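4.2 The hour of the meeting, and who can come to it

We turn now to a matter that we had not expected to fill a whole section when we first drew up our interview guide, namely the time of day at which a council sits. In the first round of interviews we asked our councillors a rather grand opening question about what it means to represent a place, and a good many of them answered it, very kindly, by telling us what time they had to leave the house. We have tried to take that answer as seriously as it was given.

Readers will remember from Section 3 that the study covers three councils, Trolden, Plerngate and Ballwood, and that we spoke with 51 serving or former members across them. We also read the minutes of full council and the standing sub-groups, 631 sets in all, paying particular attention to the opening and closing times, the apologies, and the points at which a member is recorded as having left the room. Clerks differ a great deal in how carefully they write these things down. Trolden's are a joy, with departures given to the minute. Ballwood's were kept for a long while by a clerk who noted only that "members withdrew", and we have had to be cautious with them.

Trolden sits at seven in the evening, and has done for as long as anyone we met could remember. Plerngate sits at two in the afternoon. Ballwood moved from the one to the other during the period we studied, and then moved part of the way back, settling on half past five after a debate that lasted longer than most of its budget meetings. Each of these hours suits somebody, and each of them was defended to us with real feeling.

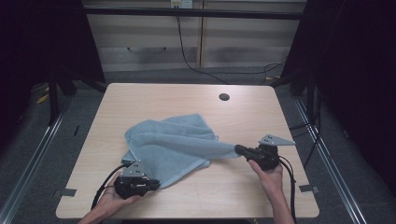
The afternoon sitting has its friends among retired members and among those who farm or work for themselves, and it was also well liked by several mothers of school-age children, who could be home not long after the school bus if the agenda was a short one. The trouble, as they were quick to add, is that one never knows beforehand whether the agenda is a short one. Clodagh Kavanagh, who served a single term at Plerngate, described sitting through a long item on verge cutting with her coat already on and her bag on her knee, having asked a neighbour for one hour and by then used two. She spoke up for the afternoon all the same. An evening meeting, she told us, would have meant missing bedtime, and she minded that a great deal more than owing a favour.

For members in paid employment the afternoon was a different thing altogether. Jarlath Coughlan, at the same council, took his attendance out of his annual leave, half a day at a time, and had none left by the autumn. The minutes bear him out, with a run of apologies in the last part of each year of his term. We found the same pattern, in a milder form, for other employed members at Plerngate, men and women alike, and we would gently suggest that a council which looks only at its yearly attendance total will miss it.

Evening sittings move the difficulty elsewhere. At Trolden the apologies are spread evenly over the year, but departures before the close of business are common, and they bunch together at nine o'clock. Several members explained this to us by way of babysitters, and one by way of an elderly father who would not settle until she was in. What concerned them was that planning matters are taken last at Trolden, by a custom whose origin we could not discover, so that those who leave at nine are regularly absent from the votes their residents care about most. Fionnuala Costello had raised the order of the agenda twice. On the first occasion it was noted, and on the second it was referred to a review of standing orders, where it remained when our fieldwork ended in May.

Figure 4. A light blue towel on a pale wooden tabletop, with a gripper at either side.

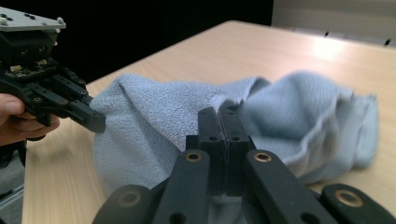
It may be objected that this is what the dependants' allowance is for, and indeed all three councils have one. Ballwood set aside 2000 pounds a year for it throughout the period and never spent the whole sum. We were told by more than one officer that this showed there was little demand. The members themselves gave us quite another account. The claim form asked for a receipt from a registered carer, and the people who were really minding the children were grandmothers, sisters and older cousins, none of whom writes receipts. Others simply disliked the thought of the claim being published beside their name, with the amount, on a page that their opponents were known to read. Éabha Egan, who was elected at 62 and looked after her husband throughout her time in office, had been a member for a full year before she learned that the allowance covered adults at all. The form at that time spoke only of children.

There is one further point, which we make with some hesitation, as it rests on talk more than on paper. A good deal of a council's business is prepared in the half hour before the meeting opens and in the half hour after it closes, in the car park or over tea at Sheehan's, across the square from the Ballwood offices. Members who arrive on the stroke and leave on the stroke are not shut out of these conversations by anybody's wish. Cillian Nic Aodha, a former group leader, was frank that he had always known by the Friday who would second what, and was a little taken aback, thinking it over with us, to find how short was the list of people he had known it with.

We return to these informal hours in Section 5, alongside the material on group meetings. The remainder of the present section deals with remote attendance, which all three councils now allow in some form, though under rules that vary more than we had supposed.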